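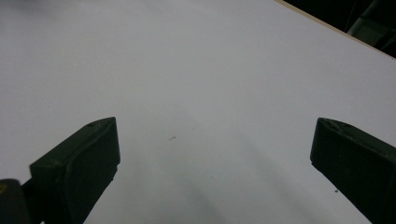 Matte white in dim light.

White tops and boards: what we chose and how to look after them

Members who have been in the Jillier workroom this spring will have noticed that the old brown tops are going. The cutting side was changed over first and the mending side follows next. After that only the sink counter is left, and it stays the way it is.

The new finish is matte white with no pattern. We looked at gloss, at a pale gray, and at a speckled white that hides crumbs and thread ends very well. Gloss was ruled out early. Under the ceiling lights it threw a glare back at anyone sitting down, and people doing fine stitching had to keep turning their work to see it. The gray was pleasant but made it hard to judge the color of paper and cloth. The speckle had the opposite problem from the one it solves: it hides crumbs, and it also hides pins.

Matte white shows a dropped pin at once. It also shows pencil, ink, tea and glue, so it will need more wiping than the brown tops did. We think that is a fair trade.

The material came from Trultorari, who cut it to our drawings and rounded the front corners. The cost of the cutting side was $832 including delivery. The mending side is smaller and has been quoted at less, but the final price depends on how much of the old edging can be kept. We also took a stack of loose boards in the same finish. These are for members who want a clean flat surface of their own to work on, or who need to move a half-finished job out of the way without disturbing it.

Each board is 107 cm on the long side and fits the lower rack with the slide-in rails. Please put them back flat. A board left leaning against the radiator will bow, and a bowed board rocks on the table when you press on it. If you find one that rocks, write a small X in pencil on the back and put it on the top shelf.

Cleaning

For everyday marks, use a damp cloth and then a dry one. Plain water takes off most pencil and nearly all food. Wipe in long strokes from the back toward the front edge so that the crumbs end up in your hand or on the floor, where the broom can get them. Small circles in the middle tend to leave a polished patch that catches the light differently from the rest.

For glue, wait until it has set and lift it with the edge of a plastic card. White glue usually comes up in one piece. Do not use a blade. The finish is tougher than it looks, but a blade line in a white top turns gray within a week and stays that way.

For ink and marker, use the Stimex spray in the cupboard under the sink. Spray the cloth and leave the top alone until you have tried a corner. We tested it on an offcut before putting it out and it took off ballpoint, felt pen and a stamp pad ring. It did not take off permanent marker that had been left overnight. If you have an accident with permanent marker, deal with it the same day.

No scouring powder, please, and no melamine sponges. Both will clean the mark, and both will take the matte off along with it.

Hot items go on the cork mats. This includes irons, glue guns and mugs. The mats are in the drawer marked HOT, and there are spare ones behind them.

Light

Several members have said that the new surface looks gray or even slightly blue in the evening. We had the same thought and checked it with the lamps on and off. The surface has the same color all over. A matte white top picks up whatever light is in the room, and when the room is dim it goes cool and a little flat. It also shows very soft shadows that a darker top would swallow. If you lean over your work you will see your own shading spread across it without any clear edge, which some people take for a stain and try to wipe off.

For sorting, color matching or anything with fine lines, turn on the bench lamp and place it on the side opposite your writing hand. The two ceiling lights at the window end are on a separate switch by the coat hooks. They are often left off, and that end of the room gets dark early on a cloudy afternoon. Turn them on if you need them and off when you go.

We are replacing the bulbs in the bench lamps with a more neutral white. A box of 20 has been ordered, enough for every lamp and several spares. When they arrive, the old yellow bulbs will go in the give-away basket for anyone who wants them at home.

Marking out

Some members like to tape a grid or a paper template to the top. That is fine with low-tack tape. Please take it up at the end of your session, including the corners. Brown parcel tape leaves a sticky line that collects lint, and it took a long time to clear the last one.

Do not draw directly on the tops, even in pencil and even if you plan to wipe it off. The loose boards may be drawn on in pencil. Erase before you return them, and brush off the eraser crumbs outside the rack.

Photographs of finished pieces

The boards make a good plain background for photographs of small work. Set one on the table near the window with a second one propped behind it. Keep lamps off and use daylight if you can, as mixing the two gives a yellow side and a blue side. If the white comes out gray in your picture, raise the exposure a little before you take the next one. Work for the September display at Naseri Hall should be photographed this way so that the printed cards match.

Changeover day

The mending side will be fitted on Sat 19 May. The workroom will be closed in the morning and should be open again after lunch. Please clear your shelf on the mending side by the evening before. Anything left will be boxed and put in the hallway with a label saying which shelf it came from.

The old brown tops are free to anyone who can take them away. They are heavy and have screw holes along the back, but the flat areas are sound and would make garage shelving or a potting bench. The longest piece is roughly 100 cm after the damaged end is sawn off. Put your initials on the sheet by the door if you want one, and bring your own rope or straps.

Questions about the boards, the bulbs or the cleaning spray can go in the notebook beside the sink. It is checked before each evening session.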